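Pralstead Shared Workshop
Small Robotics Evening Course
Handout 3: Two-arm packing cell, wiring, homing and first packing runs

Author: Theda Meinecke
Revised November 24, 2024

1. Scope

These notes cover the second half of the build. It is assumed that both arms are assembled, that every servo has its own ID and that the table and side walls are in place. If your servos still share the factory ID, go back to Handout 2, section 4, before connecting anything in a chain. Two servos answering on the same ID will give readings that look like a bad cable.

The task for the cell is packing light goods: crisp packets and similar, from the tabletop into an open paper bag. The load on the gripper is low. The difficulty is that neither the bag nor the packet keeps its shape.

2. Power and data

Each arm has its own supply and its own controller strip at the base. Do not feed both arms from one supply. When two shoulders start together the voltage dips, and the servo furthest down the chain drops out first.

Order of connection:

Supply off at the wall.
Data lead from strip to base servo.
Chain from base to wrist, one joint at a time.
Supply leads to the strip, polarity checked with a meter.
USB to the computer last.

The cable to the wrist must be long enough for the full range of the wrist and elbow together. Tie it to the forearm link at one point only and leave a free bow on either side of the tie. Ties at two points on the same link are allowed if the link is rigid; a tie on each side of a joint with no slack between them is not. Helmut Schmieder's first arm lost its wrist connector in this way and the replacement took until February to arrive.

Thin supply leads at the base should be kept clear of the shoulder rotation. Turn the shoulder by hand through its whole travel with the power off and watch the leads while you do it.

3. Homing

Servo positions run from 0 to 4095 for one turn. Home each joint with the arm in the rest pose and write down the raw value. Keep the values on paper as well as in the configuration file.

Reference values from the Bresari arm, left side:

Shoulder lift: 2973
Gripper, fully closed: 413

Yours will differ according to how the horn was seated. What matters is that the value repeats. Home the joint, move it away, bring it back and read again. A spread of more than 12 counts points to a loose horn screw or a worn gear, and should be dealt with mechanically. Do not hide it with a software offset.

Set the soft limits inside the mechanical stops. For the gripper, set the closing limit just short of full closure so that the motor does not stall against itself when idle.

4. Table layout

Both arms are mounted along the front edge, bases fixed, facing the back wall. Plain walls in a single pale colour are preferred if you intend to add a camera later. Leave the middle of the table clear, as this is the only area that both grippers reach comfortably.

The bag stands towards the back on the left half. Goods are laid out on the right. Use a paper bag with a stiff rim and twisted handles. Fold the handles outward before a run. A handle lying across the opening will catch a packet more often than any error in the path.

5. Division of work between the arms

The left arm steadies the bag. The right arm picks and places. It is tempting to let the left arm grip the rim, and for heavy bags this is correct. For an empty bag it is enough to bring the closed gripper up to the outside of the left edge and hold position. Torque limit on the left shoulder should be low at this stage, or the bag will be pushed across the table.

The right arm takes the packet by one edge, lifts it well above the rim, moves across and lowers it.

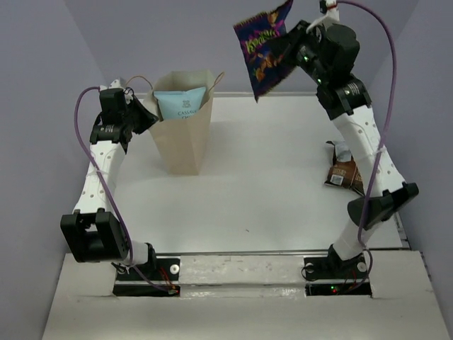 Lift height should be set from the hanging length of the packet and not from the gripper tip. Measure from the tip to the lowest corner with the packet hanging freely, then add a margin for swing. Long packets gripped at the side tilt, so the lowest corner is seldom directly under the tip.

Wait for the swing to die down before lowering. In the Atov control script this is the settle parameter, given in seconds. Start with a full second and reduce it once the path is reliable.

6. Common faults

Packet slips during the lift: gripper pads dusty, or packet held by the seam only. Wipe the pads and take a deeper grip.

Arm sags after a move: shoulder torque limit too low, or supply sagging under load. Measure at the strip while the arm is moving.

Jerky wrist: check the connector at the wrist end before changing any gains.

Bag tips towards the left arm: the second packet has landed on the first. Shift the drop point to the right for each item.

7. Before the next session

Bring your homing values for all joints, both arms. Read the Hellwig notes on joint limits, pages as marked on the shelf copy. Anyone who has not yet fitted a strain relief at the USB end should do so before powering up.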